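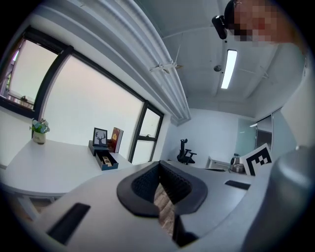

Desk by the Window, Flasotside Office

Gallery posted May 7, 2017

We finished setting up the white desk at the Flasotside office. The small plant in the white pot went on the left end. The black organizer sits toward the middle and holds the framed deer silhouette, with a red-and-white box standing behind it. The teal drawer tray is for odds and ends.

The window runs along the wall behind the desk. Room 3 gets its desk in June.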